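Filed under: Datasets / Football / Lower leagues

# Irnley Touchline Log

Match notes from two seasons of Irnley and District football, typed up from the paper sheets the clubs send in after every game. If you like small-ground football and messy data, you're going to love this one!

Each row is one match. You get the home side, the away side, the score, the scorers where the sheet gives them, who was in charge of each team, and a free-text note on the pitch (my favorite column by miles - "heavy near the cow end" shows up a lot).

## Coverage

The log holds 1000 matches, and 70 of them are cup ties. Jarnstead and Remow have full records for both seasons. Heiskanen joined the league in October of the second season, so their rows start there.

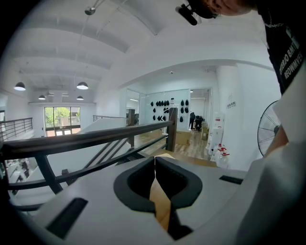

Remow's secretary wrote in to say that a caretaker manager should get his own entry even if he only took one game, and that leaving him out makes a bad run look like the next man's fault. Fair point! The `manager` column now changes on the day of the match, and `caretaker` is a separate yes/no field.

## Known problems

- Own goals are credited to the wrong side in 5 rows. Fixes welcome.
- Abandoned matches keep the score at the time play stopped.
- Jarnstead changed grounds mid-season, but `venue` still has the old name for a few cup ties.

## Updates

December 18, 2019 - added the `caretaker` field, cleaned up team spellings. Attendance figures are next on my list.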